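賃貸の1Kに引っ越して2か月。床のきしみと付き合ってきた記録を、忘れないうちに書いておく。

築40年の木造2階。内見のときは気づかなかった。住み始めてから、台所と部屋の境目を踏むたびに鳴るとわかった。

最初にやったのは鳴る場所の地図作り。マスキングテープを小さく切って、音がした所に貼っていく。全部で17か所。ほとんど境目と窓際に集まっていた。

朝と夜で鳴り方が違う。暖房をつけて一晩たった朝の7時ごろがいちばんうるさい。雨の日はおとなしい。木が乾くと隙間があくから、という説明をどこかで読んだ。うちの床には当てはまっている気がする。

管理会社に電話した。危険な沈み込みがなければ様子見とのこと。自分で床にビスを打つのはだめ、粉をすり込む程度ならかまわないと言われた。電話の前に潤滑スプレーを買わなくてよかった。床が滑るようになるらしい。

ベビーパウダーを境目の溝に落として、古い歯ブラシで押し込み、余りを乾いた布で拭いた。窓際はかなり静かになった。境目は半日でもとに戻った。

境目のほうは、上にNukholmのラグを敷いた。音が消えるわけではないが、足の置き方が変わって踏む回数が減った。ラグの下に滑り止めを入れないと、毎日少しずつ玄関側にずれていく。

加湿器も試した。湿度計とにらめっこして、高めに保った週は確かに静か。ただ窓の結露がひどくて、拭き掃除が増えたのでやめた。

今のところ、ラグと粉の重ね塗りで落ち着いている。粉は月に一度くらい足す。夜中に水を飲みに行くときは壁沿いを歩く。端のほうが鳴りにくい。

次は押し入れの中の床。ここも踏むと鳴るが、布団を出さないと手が届かないので、暖かくなってからにする。 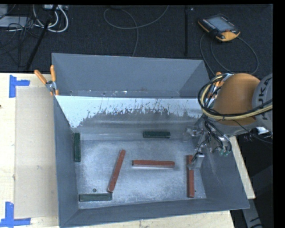
角材。細長いのが6本。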